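The Second Wash: How Print Shops Test a Souvenir Shirt

By Sigita Urbonaitė
September issue

Print this page | E-mail this article
Shares: 932 | Comments: 4

A souvenir T-shirt is usually bought in less than a minute and judged at home, after laundering. The printing method decides most of what happens next. Two methods cover nearly all of the trade in Prirkdale: screen printing with plastisol ink, and direct-to-garment printing with water-based ink.

Plastisol sits on top of the fabric. It has to reach its full cure temperature through the whole thickness of the ink, and a dryer belt set too fast will cure the surface and leave the bottom layer soft. The print looks correct on the shelf. It cracks in the wash.

Water-based ink goes into the fibers and feels lighter in the hand. On dark cotton it needs a pretreatment coat and a white base, and both must be pressed dry before the color goes down. Too much pretreatment leaves a stiff rectangle around the design -- a common complaint with short runs.

Bonsu, a shop that prints for museum stores and ferry kiosks, ran 1,533 shirts through its dryer last season and pulled samples from each batch for wash testing. Each sample was stretched by hand, washed inside out, tumble dried and stretched again. Batches that cracked on the second stretch went back through the dryer at a slower belt speed.
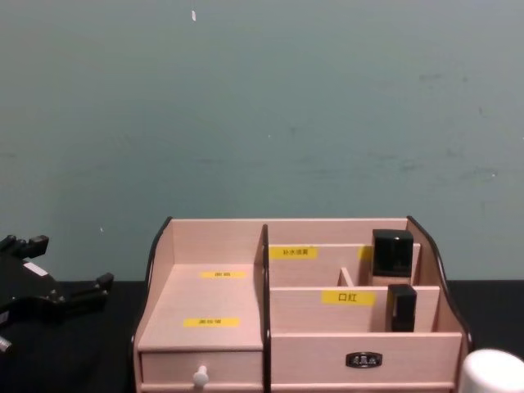 Ha-neul Kwon thinks the stretch test flatters thick ink and says little about fading, and would like shops to keep an unwashed shirt from each batch for comparison under the same light.

Bonsu's production manager, Ctibor Říha, accepts the point about fading. The shop now keeps one unwashed shirt per design, folded in a dark drawer. Storage is the limit, he says, and designs that sell slowly are dropped from the set after a year.

Fabric matters as much as ink. Ring-spun cotton has a smoother face and holds fine lettering better than open-end cotton. Wurby, a blank supplier, sells both in the same colors, and the two are easy to confuse once the neck labels have been removed. City names in thin type should go on the ring-spun blank -- small counters in letters such as "a" and "e" tend to fill in on the rougher one.

Shrinkage is measured across the chest and down the back, before and after washing.

Print this page | E-mail this article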